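Joubert Panel Services - Frequently Asked Questions for Clients

How is the panel recruited?
Members join by postal invitation and complete a profile of 73 items before they are eligible for any study. We do not accept sign-ups from paid-survey directories.

How large is the Wunham panel?
There were 758 active members at the last update. A member is active if he or she has finished at least one survey since July. The Wivbridge panel is separate and has 224 active members. The two can be combined, but weights are then calculated for the merged file only.

What is a soft launch?
The survey is opened to a small part of the sample and then paused. We check skip logic, median completion time and drop-off by page. The full launch follows once the client has signed off on the soft launch file.

Can quotas be changed during fieldwork?
Yes, until a cell is 80 percent full. After that the cell is locked. Requests go to Oisín Rafferty in writing and must quote the job number.

How are poor-quality responses removed?
Three checks are run on every file: completion time under one third of the median, straight-lining on grid questions, and open-ended answers that are blank or copied. A case that fails two checks is removed and replaced at no charge. A case that fails one is flagged and left in.

Do you run in-home product tests?
Yes, on both panels. Product must reach us ten working days before placement, labeled with the blinding codes we supply. Clients should not write their own codes on the packs.

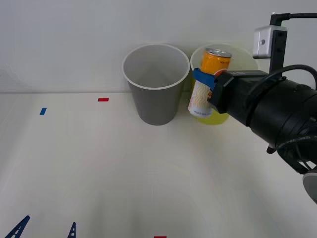 Recall interviews are booked at the time of placement, and the usual gap is seven days. Sequential tests of two products need a second placement and are quoted as separate jobs.

What file formats are supplied?
CSV and SPSS as standard. Tables are produced in Indus, our tabulation tool, and exported to Excel. Significance testing is at 95 percent unless the order says otherwise.

Are open-ended answers coded?
Only if coding is on the order. Code frames are drafted by Senan Ó Briain from the first 100 answers and sent for approval - allow two working days.

How long is data kept?
Survey data is held for 24 months after delivery. Contact details are never included in client files.

Last revised 23 February 2023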